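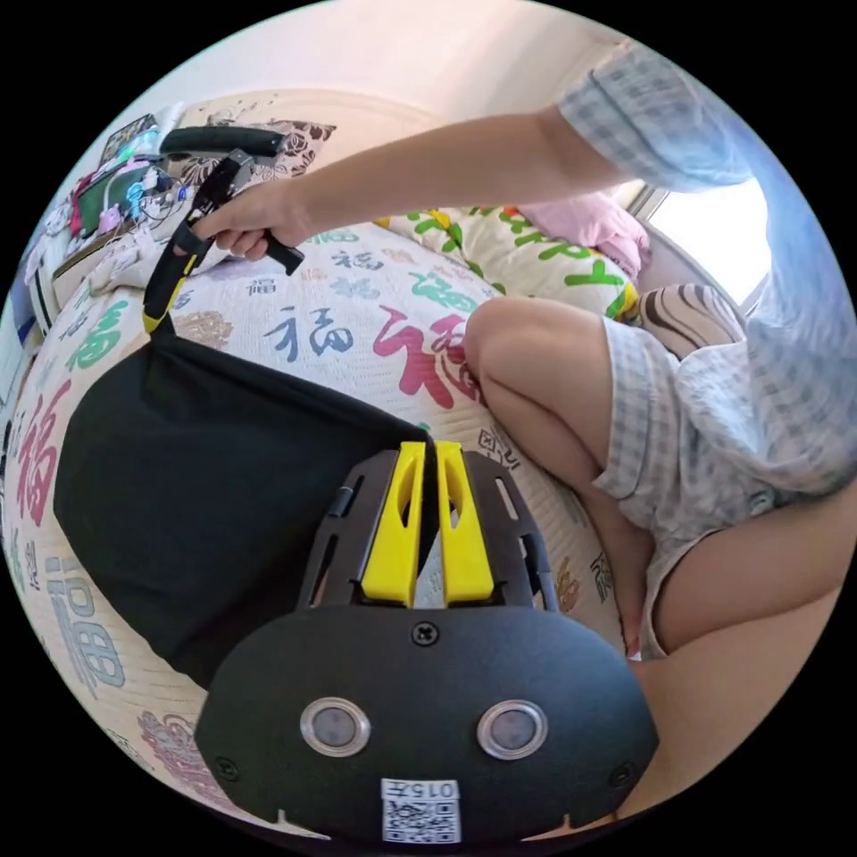
Plelmont students teach robots to handle laundry, one bedroom at a time

The robotics club at Plelmont has moved its biggest project of the year out of the workshop and into students' homes, and the members could hardly be happier about it. Since October the club has been recording everyday chores with hand-held grippers, the kind you squeeze with a trigger, so that a robot arm can later learn from the same motions.

Fabric is the hard part. A block keeps its shape when you pick it up, but a sheet or a bag slides, bunches and folds over itself in a new way every time. Members work with 2 grippers, one for each hand, taking hold of a corner and drawing the cloth out across a bed. Dark fabric on a busy bedspread is a favorite challenge — all that color and lettering underneath gives the software plenty to sort out!

The club has 18 members this year, its largest group yet, and they have already saved 229 recordings. Each one can run up to 200 seconds, which is plenty of time for a careful fold and sometimes for starting over. Botched grabs stay in the collection too, as long as the person recovers and finishes the job.

Beginners get a practice evening with dish towels before they take the grippers home. Most say their wrists are tired after the first hour and that they want to go again anyway.

Next up is the Witkowska Challenge in Prardale, where student teams will show a robot arm folding and moving cloth it has never handled before. Plelmont is entering for the first time, with an arm the club has named Zullov. Practice runs are open to visitors, starting at 4 p.m. in the club workshop, and anyone who wants to try a gripper is welcome to come by.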